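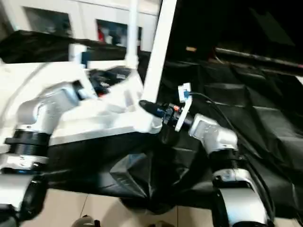
Both arms up at the white structure, black cloth underneath.

Gripper Week at the Bench

We've been promising a proper gripper comparison since June, and we finally got one done! Two arms, three sets of fingers, and a lot of coffee. Glykeria Rallis planned the runs and kept the log, Makis Kontogiannis handled the mounting and the wiring, and I mostly got in the way and took notes. What we wanted to know was simple enough: which fingers hold smooth, pale, rounded things without squeezing them silly, and how much do the wrist cameras help once the fingers are in close?

The three sets were the Plekard pads, the Onley soft tips and an older Petridis pair that Makis refuses to throw out (he may have a point, see further down). All of them ran on the same Modley controller with the same speed settings. We logged 386 grasps over the whole comparison, and 251 of those were on cylinders, so that's where I'd trust the numbers most. 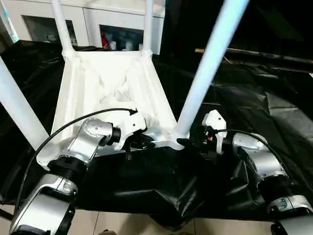

Do you need to recalibrate every time you change fingers?
For a quick swap within one set we skip it, but going from one maker's fingers to another's we redo the tool offset, and it takes roughly 18 minutes per arm.

The part I was most excited about was the wrist view. From the head camera everything looks neat and well spaced, and then you switch down to the wrist and suddenly the whole picture is finger, object, and not much else. It's a great way to learn how little room you have! Glykeria ended up scoring each grasp from both views separately, and the two scores disagreed more often than any of us had guessed.

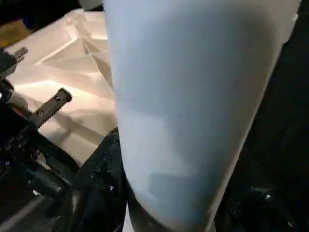
Wrist view, very close in: a pale cylinder, with crinkled white plastic behind the bracket.

Side contact was the big theme. The Plekard pads liked a low hold, well down the body, and they were forgiving if we came in a little crooked. The Onley tips needed a straighter approach but left more margin on the force setting. And the Petridis pair, eleven years old and a bit ugly, did just fine on anything with straight walls. Makis has been very cheerful about this.

Tapered shapes were harder for all three sets, and we changed our minds a couple of times
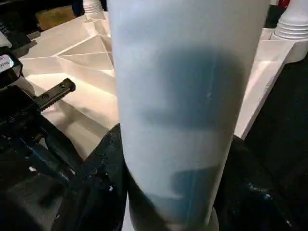 about whether to close slowly or in two steps. Two steps won. We close to light contact, wait a moment, then bring the force up, and the wrist camera gets a steadier look during the pause. It costs a little time on each grasp, but I'd take it.

The full log has 2974 rows, and Glykeria is still tidying the column names. Next on the list are flat things and bags, plus a shorter cable run to the wrist, which Makis has already sketched out.

Posted 3 February 2021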